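Stalley Swap Shelf Is Back, and It Has a New Home

07/01/2018 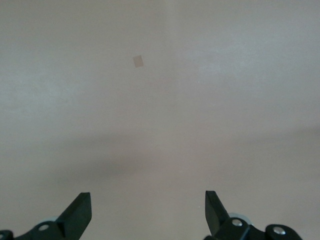

A small tan square on a pale surface.

If you walked past the old Quaye building on your lunch break this week, you probably saw the paper sign taped up inside the door. I did, and I'm so glad I stopped to read it! The Stalley swap shelf, the one that used to sit in the hallway by the post office, is open again after being packed away since December.

For anyone who moved here after it closed, it's pretty simple. You bring in craft leftovers you don't want (yarn, fabric, card stock, buttons, that half bag of beads) and you take home something you do. No money, no sign-up sheet. I got most of a quilt out of it one winter and I still have the scraps to prove it.

The new room is a lot bigger, with four long shelves and a sink, and there's parking out back - get there before the bakery crowd does. It's open mornings until noon, plus two evenings a month that haven't been picked yet. I asked about paint and was told yes, as long as the lid is on tight. No glass, please, and no more magazines. They have plenty of magazines.

The town gave $500 toward getting the place ready, and the rest came from the bake sale over in Nostallow, where I may have bought more lemon bars than I needed. There were 37 boxes to haul out of storage, so a few of them still aren't unpacked. I peeked in one and it was all zippers.

I'm taking over two bags of felt myself as soon as I can find the second one. If you're coming from the Skollby side, use the back road, because the bridge is still down to one lane.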